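22 March 2021

Up too early again, couldn't get back to sleep, garbage truck. Coffee, half a bagel, the other half went to the dog because I left it on the arm of the chair. My own fault.

Today was supposed to be the desk. Taxes, the insurance letter, call Brindent about the boiler part (they close at four, I always remember at ten past). Did one of those. The letter. Not even mailed, just in an envelope.

What I did instead was leaves.

Rehema wants everything sorted before the table goes up at the hall, and she's right, and I said I'd do it, so fine. She and Willy are doing the big arrangement and I get the fill. Last time in September I tossed it all in one box, berries and leaves together and everything crushed at the bottom, and Willy gave me the look. So this time properly. One bowl at a time. Berries out, good leaves flat in the tray with paper between, curly ones in the paper bag for the corners where it doesnt matter.

It's slow. Slower than I told her. You lift one leaf and three come up with it, and a berry rolls down some hole and then you've lost it till you turn the whole lot over. I started at the kitchen table and moved to the counter by the window when my back started complaining. Radio on, some man talking about ferries for an hour. Didn't turn it off. Couldn't tell you one thing he said.

Jabari called around eleven. Needs the ladder back. Also wanted to know if I'd heard from Mwanaisha about the apartment and I hadn't, and then we both went on about the apartment for twenty minutes anyway — the stairs, the damp, the landlord with the boat. She'll take it. She's already picked curtains, he says. $931 a month and no closet to speak of. When I had my first place it was 368 and I thought I was being robbed.

Lunch was soup. Out of a can, a Pruvton, 99 cents on sale and tasted it.

Afternoon, more leaves. Got a rhythm going after a while. The flat ones are a pleasure, you can run a thumb down the middle rib and they just lie there nicely. The curled ones fight. Some of them have little brown specks, which Rehema will say is fine and natural and Willy will say is not, and I'm staying out of it, they go in the corner bag. I do like the color. Sort of a dusty green, pale, almost yellow on some. Would look good on a wall, I thought, and then spent ten minutes staring at the hall wall with a leaf in my hand like a crazy person. The hall is staying beige. We have half a can of beige left.

Stopped for tea. Salim dropped by with the eggs and stood in the doorway with his boots on, wouldn't come in, talked for half an hour with the door open and all the heat going out. His knee is better. His brother's is worse. He thinks I should keep the berries seperate by size and I said Salim, it's a hall table. He took four leaves for his wife, I don't know what for.

Back to it. Got to a bowl I'd been putting off, the fullest one, berries all down in the gaps.

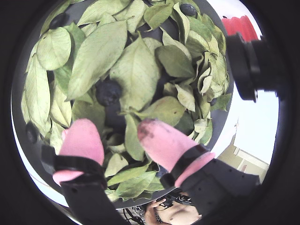
Berries still in. Biggest one left of center, the rest hiding.

Finished that bowl with the light going. Should have stopped sooner, my eyes are terrible in that kitchen after five, keep meaning to get a better bulb. Filled up the flat tray, ran out of paper, used the back of the seed catalog.

Supper eggs, obviously. Toast. Dog was sick on the mat, nothing bad, the bagel I expect.

Texted Rehema that most of it's done. She sent back a thumb and then, a minute later, "most?" So that's tomorrow.

Still to do: finish the leaves, mail the letter, ladder to Jabari, 125 to Willy for the hall deposit, BRINDENT BEFORE FOUR. Also bulb. Also ask Mwanaisha straight out about the aparment, since I'm apparently the last one to hear anything.

Hands smell green. Washed them twice. Bed.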